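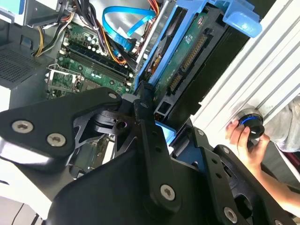
October 2021 — tower teardown + practice board

Started on the old tower today, the one Siiri Leinonen brought over from the Hyvönen office. Side panel off, left it off. Plan is the same as in June: get through the memory and the cabling on the real machine, do the processor and slot work on the practice board, so nobody bends pins on something we still want to boot.

Before anything else: strap on, mains lead out, hold the power button a few seconds. I skipped the last bit in June and Siiri reminded me. Fine.

Inside first. Green motherboard, two black slots, both with memory in them. White clips at the ends. Push clips outward with thumbs, both ends, then the stick should lift by itself a bit. If it doesn't lift dont pull, check the far clip. The far one hides behind cabling and it's easy to think it's open when it's only half over.

Cables are the real nuisance. The supply bundle (yellow, black, orange) comes down and bends round the memory area, right where your hand wants to be. Want a soft tie to hold it back while working. Not a zip tie, last time someone cut one with side cutters and nicked the insulation. Velcro strip from the Motska box would do. Write VELCRO on the shopping list if the box is empty.

Blue SATA cable: loops down and back up to the drive bay end. Leave it plugged in for now. It's got enough slack to push aside. If it has to come out, grip the plug and not the cable, and tape a number on it. I didn't number anything in June and spent the evening guessing.

There's also the metal bracket with the wire latch, next to the memory. Go easy on the wire. These spring back harder than you expect and it's right over board components. Finger on top while releasing, other hand flat on the case. Don't use a screwdriver as a lever, I know it works, don't.

Dust: want to do the vent grille on the side with a soft brush from the inside, vacuum held on the outside. No canned air indoors this time please.

Order for the tower, for whoever picks this up:
1. strap, mains lead, power button
2. supply bundle tied back
3. near clip, far clip, stick out, into a bag straight away
4. second stick same way, separate bag, label the slot
5. grille
6. photo before anything goes back in

Bags are in the Pudidura drawer, the pink ones. Don't use the clear ones.

Now the practice board. Gray one, up on the corrugated aluminum panel. I like it that way, you see the slots straight on and don't have to lean over. Processor sits in its bracket near the upper middle, long dark blue slot strip further down and to the left. Layout isn't the same as any real motherboard and people should stop complaining about that, it's for getting the hand movement right.

Things to watch with the processor in its bracket. Hold by the edges only, thumb and finger. Down flat. No sliding it around to find the seat, lift and try again. If one side rides up on the bracket wall, it's crooked, start over. Four clean tries in a row before moving to a real socket, that's my rule and I'm sticking with it.
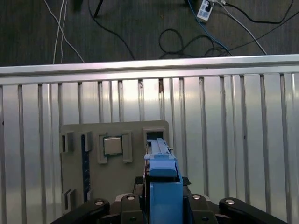 Long strip: same idea, keep the part square to the slot from the beginning. Most bad insertions I've watched went wrong in the first couple millimeters and then people push harder. Press over both ends and not in the middle. Stop if it feels springy.

Floor at that end needs sorting out. Cables and the white power strip are lying right past the panel where you step round to reach the far side. Move the strip to the wall, coil what isn't being used. I'll do it if I'm first in. Anyone taller than me will also want the panel raised a bit, ask Skudemar if they still have the short legs.

Time check: allow 15 minutes for memory out and back in on the tower, going slow. 3 people max at the bench or it gets silly.

Open:
— thermal paste, do we have any that isn't dried up?
— labels for slots, the paper ones fall off
— Siiri wants the drive wiped before the tower leaves the room. Ask her which method, she had a preference and I didnt write it down
— screws from the side panel are in the lid of the tea tin. Move them before someone makes tea

Next session start at step 2. Read the bit about the wire latch again first.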